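The Second Life of the Kitchen Counter

By Idalina Fonseca

When I came to live in Tisville, the first thing my neighbor showed me was not her garden or her new car. It was her kitchen counter. She put her hand flat on the stone and waited for me to do the same. I did it, and I said it was very nice, and after this we were friends.

I grew up in a house where the kitchen had one table. My mother rolled dough on it, my father repaired radios on it, and in the evening we did our homework there. A counter was a thing in shops. So it surprised me how much people in this town talk about their counters, and how much they are ready to pay.

At Bramus, a stone yard behind the old train station, the slabs stand upright in long rows like books. The yard has been open for 36 years. In April the doors stay open from early morning, and couples walk between the rows with a cupboard door under one arm, to compare the colors. Some of them come back five times. The seller told me that the second visit is the honest one, when people begin to ask about stains.

White marble is still what most of them want. It is a soft stone, and lemon juice or vinegar will leave a dull mark on it. The seller explains this to every customer, and most of them buy it anyway. I asked a woman at the yard if the marks would not disturb her. She answered that her grandmother had marble in the pastry room, and that it was full of rings and scratches, and that she learned to bake there. She wanted the rings too, I think.

Others are more careful with money. A full kitchen in natural stone can easily pass 2,000 dollars, also in a small apartment. For this reason a workshop called Rana started to buy counters from houses that are being renovated. The old pieces are cut again, and the edges are polished. A long kitchen top can become a bathroom shelf, a low table, or a pastry board that needs two persons to carry it.

I spent a morning there and I was allowed to polish one corner. It took me 15 minutes and my arms hurt until the next day. The corner was not as smooth as it should be, but they were polite.

In the end I bought a small piece from them, gray, with a chip on one side. It lies on our table at home — the same kind of table my parents had — and I put the bread on it. My neighbor came to see it last week. She put her hand flat on the stone and said it was a little bit small.
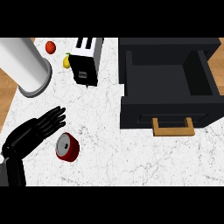
White marble with faint gray veining, in a computer-rendered view.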